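# 手持对讲机佩戴方式与天线类型对楼内信标送达率的影响

课程项目报告
作者:Hatem Kamel、Mahmoud El Sherbiny
提交日期:2025年2月21日

## 摘要

本项目以 Stostine 数字手持对讲机为对象,在 El Fassi 楼内测试五种佩戴方式与两种天线组合下的状态信标送达率。测点共16个,分布于四个楼层,每个测点在每种组合下发送20条信标。发射端日志共3203条,剔除正式测试开始前误触产生的三条后,有效记录为3200条,其中917条未在接收端正确解码。结果表明,佩戴方式引起的差异大于天线类型引起的差异;将原配短天线更换为 Derkon 长鞭天线后,各种佩戴方式下的未送达数均有下降,但腰挂时降幅最小。报告末尾给出佩戴建议及本方法的局限。

## 1 背景与问题

楼宇巡检人员使用对讲机时,机器通常挂在腰带上,通话时再取下,或者通过外接肩咪讲话而机身始终不离开腰部。厂家手册给出的覆盖范围一般以开阔地、机身直立、远离人体为前提,与上述使用状态有明显出入。人体组织在 UHF 频段有较高的介电常数和损耗,天线靠近躯干时会出现三种影响:谐振点偏移,导致馈点失配;部分辐射功率被组织吸收;方向图在身体一侧形成遮挡区。三者叠加后,等效辐射功率的下降往往比使用者预期的大。

关于人体影响的理论分析较多,但多数以仿真人体模型和理想天线为基础,较难直接换算为"某栋楼里某一层还能不能叫通"。课程项目要求选取一个可以在现有条件下完整测量的问题,因此我们没有测量辐射功率本身,改为统计接收端能否解码固定长度的状态信标。这一指标粗糙,优点是与使用者关心的结果一致,并且不需要电波暗室。

需要回答的问题有两个:

1. 在功率、信道、信标长度不变的条件下,佩戴方式对送达率影响多大?
2. 更换天线所得的改善,在各种佩戴方式下是否相同?

电池续航不在本次研究范围内。为避免供电电压变化干扰发射功率,每完成一个楼层即更换一块满电电池,具体见 3.4 节。

## 2 原理简述

### 2.1 短天线的失配

原配短天线为螺旋加载结构,物理长度明显小于四分之一波长。螺旋加载可以使天线在工作频率上谐振,代价是辐射电阻下降、带宽变窄。带宽窄意味着天线对周围环境更敏感:手掌或躯干靠近时,分布电容增大,谐振频率向低端移动,原本处于匹配区内的工作频率可能落到边缘。

长鞭天线的加载程度较轻,带宽较宽,同样的谐振点偏移引起的失配较小。据此可以预期,长天线在靠近人体时仍有优势。不过腰挂状态下天线与躯干近似平行且间距很小,此时吸收和遮挡可能成为主要因素,匹配改善的作用相应减弱。

### 2.2 机身作为地的一部分

手持机没有完整的接地平面,机壳、电路板地层以及持机者的手共同构成天线的另一极。机身悬空固定在塑料支架上时,这一部分只有机器本体;手持时,手与机身之间存在电容耦合,等效地有所延伸。手持状态因此并不总是劣于支架状态,结果取决于频率、握持位置以及天线与头部的距离。本次测试中手持状态统一为"机身直立,置于面前,麦克风朝向口部",不做实际讲话。

### 2.3 送达率与链路余量

数字对讲机采用前向纠错,信噪比在门限以上时误码几乎全部被纠正,跌破门限后解码失败率迅速上升。送达率对链路余量的响应是一条较陡的曲线,在余量充足的测点上,几个分贝的损失不会表现为丢失;在余量接近零的测点上,同样的损失会造成大量丢失。分析时必须按楼层分开看,仅给出总平均会掩盖这一点。

室内多径使情况更复杂。同一房间内移动半个波长,接收电平可以有很大起伏。为了减小单点深衰落的影响,每组信标发送过程中,持机者按固定次序转动身体朝向,见 3.3 节。

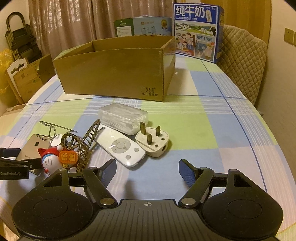 **电子与通信工程系 · 无线终端课程项目组**

## 3 方法

### 3.1 设备

发射端为一台 Stostine 手持机,模拟通话功能关闭,仅使用数字模式下的状态信标。信标由侧键触发,内容为固定短码加递增序号。发射功率设置为低功率档,全程不变。选择低功率档的考虑是:高功率档在四层和三层几乎没有丢失,无法区分不同组合。

接收端为同型号的另一台手持机,固定在四层走廊尽头的塑料支架上,天线垂直,机身不接触金属。接收机通过数据线与笔记本电脑连接,由 Loltetti 记录软件保存解码结果,包括接收时刻、序号、接收电平指示和纠错计数。

天线两种:

- A 型:Stostine 原配短天线,螺旋加载;
- B 型:Derkon 长鞭天线,接口相同,无需转接。

接收端始终使用 B 型,两个阶段均不更换。发射端更换天线时,每次手动拧紧至止动位置,并检查接口中心触点有无松动。

### 3.2 佩戴方式

| 代号 | 佩戴方式 | 说明 |
|---|---|---|
| P0 | 支架 | 机身直立于塑料支架,持机者以延长触发线操作并退到旁边 |
| P1 | 手持 | 面前直立,天线不接触头部 |
| P2 | 胸前 | 胸挂带固定,天线向上,背夹朝向身体 |
| P3 | 左腰 | 腰带背夹,天线向上,手臂自然下垂 |
| P4 | 右腰 | 同 P3,位于右侧 |

P0 的作用是提供一个接近无人体影响的参考。延长触发线靠近机身一端套有磁环,用于抑制线缆参与辐射。加磁环前后在四层做过对比,未见接收电平指示有可辨别的变化,但该指示分辨率有限,不能据此断定线缆完全没有影响。

全部佩戴测试由同一人完成,衣物固定为同一件棉质外套。口袋内不放钥匙和手机,腰带扣为塑料件。

### 3.3 测点与发送次序

El Fassi 楼为四层框架结构,外墙为混凝土,内部隔墙以砌块为主,两端各有一部楼梯,中部有一部电梯。每层选四个测点:东侧楼梯口、走廊中段、电梯厅、西端房间内。测点位置用胶带在地面标出,P0 的支架中心与其他方式下持机者两脚中间点均对准标记。

每个测点上,对一种组合发送完整的一组信标,其间持机者依次面向走廊的四个方向,每个方向发送五条。P0 状态下改为转动支架,步骤相同。相邻两条信标之间留出固定间隔,由触发端的计时灯提示。间隔过短时接收机可能仍处于上一条的收尾处理,预试中出现过一次连续两条只记录后一条的情况,加长间隔后不再出现。

佩戴方式的次序在各测点上轮换,避免总是先测同一种。天线的次序没有逐点轮换,而是以楼层为单位:一层和三层先测 A 型,二层和四层先测 B 型。这样做减少了接口拧装次数,缺点见第 6 节。

### 3.4 供电控制

发射机每完成一个楼层更换一块满电电池。更换前记录机内电压指示。四块电池为同批次,测试前经过一次完整充放电,未出现低电压告警。接收机由外接稳压电源供电。

### 3.5 信道占用检查

正式测试前,用接收机对所选信道做静默监听,并观察 Loltetti 的背景电平曲线。测试期间若记录到其他发射机的信号,该组作废并重测。实际作废一组,位于二层电梯厅,P2、A 型,重测后替换。作废组的记录单独存放,不计入前述日志总数。

### 3.6 判据

发射端序号在接收端记录中出现且校验通过,记为送达;序号未出现,或出现但校验失败,记为未送达。两种失败没有分开统计。接收端有时记录到能量但不能恢复序号,此类事件无法可靠地归到某一条信标,分开统计会引入人为判断。

## 4 数据处理

发射端日志与接收端日志按序号对齐。两台设备的时钟未同步,存在缓慢漂移,因此不能只依赖时间戳。对齐程序以序号为主键,以时间差为辅助检查:如果某条记录的时间差与相邻记录的中位数偏离过大,则输出告警,由人工核对。核对结果均为电脑写盘延迟,序号本身无误。

误触产生的三条记录位于日志开头,发生在安装延长触发线时,序号连续但没有对应的测点标签。这三条直接剔除,正式序号不重新编排,以便与原始日志核对。

未送达率定义为未送达条数除以发送条数。每种组合发送320条,每个楼层发送800条。文中百分数保留一位小数。

## 5 结果

### 5.1 按组合统计

| 佩戴方式 | A 型未送达 | A 型未送达率 | B 型未送达 | B 型未送达率 | 两者之差 |
|---|---|---|---|---|---|
| P0 支架 | 41 | 12.8% | 22 | 6.9% | 19 |
| P1 手持 | 63 | 19.7% | 37 | 11.6% | 26 |
| P2 胸前 | 118 | 36.9% | 92 | 28.8% | 26 |
| P3 左腰 | 146 | 45.6% | 131 | 40.9% | 15 |
| P4 右腰 | 139 | 43.4% | 128 | 40.0% | 11 |
| 合计 | 507 | 31.7% | 410 | 25.6% | 97 |

两种天线合并后,P0 至 P4 的未送达率依次为 9.8%、15.6%、32.8%、43.3%、41.7%。由手持改为腰挂,未送达率增加超过一倍。由 A 型改为 B 型,总体未送达率下降6.1个百分点。

左腰与右腰之间相差很小。两侧的差别可能来自背夹角度,也可能只是抽样波动,本文不做进一步解释。后续讨论中将 P3、P4 统称为腰挂。

### 5.2 按楼层统计

| 楼层 | 未送达 | 未送达率 |
|---|---|---|
| 四层 | 58 | 7.3% |
| 三层 | 131 | 16.4% |
| 二层 | 262 | 32.8% |
| 一层 | 466 | 58.3% |

接收机位于四层,未送达率随楼层间隔增大而上升,与预期一致。四层的丢失主要集中在西端房间,该房间与接收机之间隔着电梯井,房门在测试中保持关闭。

一层的未送达占总数的一半以上。该层的链路余量在多数组合下已低于门限,更换天线带来的改善在腰挂状态下不足以使信标越过门限,因而在统计上体现不出来。二层和三层处于余量接近零的区域,对佩戴方式最敏感。

### 5.3 身体朝向

胸前佩戴时,持机者背对接收端方向的丢失明显多于面对方向,说明躯干遮挡是主要因素之一。腰挂时朝向的影响较弱。一种可能的解释是,侧腰位置在正对和背对接收端时都处于半遮挡状态,只有机器位于身体远侧时遮挡最重。走廊内墙面反射较强,信号到达方向并不单一,几何方向与实际主要路径未必一致,因此朝向结果只作定性说明。

### 5.4 接收电平指示

Loltetti 给出的接收电平指示为分级数值,没有标定。我们原计划用它估算各佩戴方式的附加损耗,后来放弃,原因有二。其一,未送达的信标没有电平记录,只用已送达的记录求平均会偏高,而且丢失越多偏高越严重。其二,分级在低电平端较粗,正好是最需要分辨的区段。

纠错计数可以作为补充。腰挂组合中已送达信标的纠错计数普遍高于支架组合,与送达率的排序一致。

## 6 讨论

### 6.1 佩戴方式与天线的相对作用

在本测试条件下,使用 A 型天线手持的未送达率为19.7%,使用 B 型天线腰挂时两侧都在40%或以上。换言之,更换天线不能抵消腰挂带来的损失。对于只考虑更换天线来改善楼内覆盖的使用者,这一点应当先行说明。

B 型天线在腰挂时的改善最小,与 2.1 节的分析方向相同,但数据不足以区分"吸收占主导"和"余量不足导致改善不可见"这两种机制。若要区分,需要在腰挂状态下提高发射功率,使平均送达率回到与手持相近的水平,再比较两种天线。此项测试未列入本次计划。

长天线在腰挂时还有机械方面的问题。持机者转身时,天线上段会碰到前臂,弯曲后偏离垂直方向。B 型天线柔性较好,未见损伤,但每次碰触后的姿态不完全相同,增加了腰挂组的离散。

### 6.2 误差来源

**人员单一。** 全部佩戴测试只有一名持机者。体型、腰带高度和衣物厚度都会改变天线与躯干的间距,结果不能直接推广到其他人。

**天线次序与楼层绑定。** 以楼层为单位安排天线先后,意味着同一楼层内天线效应与时间效应没有分开。电池在该楼层的后半程电压较低,后测的天线可能略为吃亏。由于四个楼层中两种天线各有两次先测,总体上有所抵消,但各楼层余量不同,抵消并不完全。

**人员走动。** 测试安排在楼内人少的时段,仍有人经过走廊。经过者在持机者附近时暂停发送,距离较远时未作处理。

**支架状态的参考性质。** P0 的天线高度与 P1 接近,高于腰挂。腰挂与支架之间的差别中包含高度差的影响,不能全部归于人体。比较严格的做法是再设一个腰部高度的支架组。我们在8月的预试中做过少量类似测量,但当时使用的是另一信道,记录格式也不同,未纳入本报告。

**统计独立性。** 同一测点、同一朝向的五条信标处于几乎相同的传播环境,彼此高度相关。若按独立试验计算置信区间,会低估不确定度。因此表中没有列出置信区间。合理的做法是以测点为单位做重采样,但每层只有四个测点,样本量偏小。

### 6.3 对使用方式的建议

以下建议仅针对与本楼结构相近、使用同类数字手持机的场合:

- 在覆盖边缘区域需要确认收发时,将机器从腰间取下,直立置于面前再发送。
- 必须免手持时,胸挂优于腰挂。背对基站或对方方向而未叫通时,转身后重发一次。
- 更换长天线前先确认频段标识与机器一致,接口拧到底。频段不符的长天线可能比原配短天线更差。
- 不要握住天线发射,也不要以天线提起机器。
- 使用肩咪时,机身的天线仍在腰部,送达情况应按腰挂估计。

## 7 测试中遇到的问题

延长触发线的插头与侧面附件口之间配合偏松,触碰后可能产生额外触发,日志开头的误触即由此造成。后来在插头外侧加了一段固定带,未再出现。建议后续小组直接使用带锁紧螺钉的附件插头。

Loltetti 在长时间记录时默认每隔一段时间新建文件。第一次导出时漏掉了中间一个文件,表现为三层走廊中段某一组整组丢失。该组为支架状态,相邻测点基本没有丢失,因此引起怀疑,检查目录后找到缺失文件。此后的对齐程序增加了文件连续性检查:如果相邻两个文件的首尾时刻不衔接,程序停止并报错。

另一问题是接收机的省电功能。接收机在空闲时会周期性关闭接收电路,短信标的前导部分可能恰好落在关闭时段内。预试中支架状态也有零星丢失,关闭省电后减少。正式测试全程关闭省电。实际使用者往往保持该功能开启,其送达率可能低于本文结果,具体低多少没有测量。

## 8 后续工作

计划中的改进按优先次序列出:

1. 增加腰部高度的支架组,将高度影响与人体影响分开;
2. 增加至少两名体型不同的持机者;
3. 天线次序改为逐测点轮换,并记录每组开始和结束时的电池电压;
4. 在发射端串入已标定的步进衰减器,测量各组合达到相同送达率所需的衰减量,由此得到以分贝表示的佩戴损耗;
5. 对比省电功能开启与关闭的送达率。

第四项改动最大。手持机天线口串入衰减器后,外形和接地关系都会变化,可能影响被测量本身。替代办法是在接收端加衰减器,发射端保持原状。接收端机身固定,且有足够空间安装屏蔽盒,实现上较为可行。屏蔽盒必须连同接收机一起包住,否则信号可以绕过衰减器直接进入机壳,衰减读数失去意义。

## 9 分工

Hatem Kamel 负责测试方案、佩戴测试的执行以及第 1、2、6 节的撰写。Mahmoud El Sherbiny 负责接收端搭建、日志对齐程序、数据统计以及第 3、4、5、7 节的撰写。其余部分由两人共同完成。

## 附录 A 单测点操作单

1. 核对测点标签、天线类型、佩戴代号,写入记录表。
2. 检查天线接口,确认信道和功率档位。
3. 接收端确认 Loltetti 处于记录状态,读出当前文件名。
4. 持机者站到标记处,面向第一方向。
5. 按计时灯提示发送五条,口头报出末条序号。
6. 顺时针转到下一方向,重复上一步,直至四个方向完成。
7. 接收端核对起止序号。如听到其他信号,标记该组作废,等待信道空闲后重测。
8. 更换佩戴方式,返回第 1 步。

## 附录 B 日志字段

发射端日志每行包含:序号、触发时刻、测点标签、天线类型、佩戴代号、朝向编号。其中测点标签、天线类型和佩戴代号由记录员在每组开始前输入,朝向编号按序号自动递推。

接收端日志每行包含:序号、接收时刻、校验结果、电平级别、纠错计数、源文件名。源文件名是在发现漏导出问题之后增加的字段,一层和二层的早期导出文件没有这一列,对齐前已按原始目录补齐。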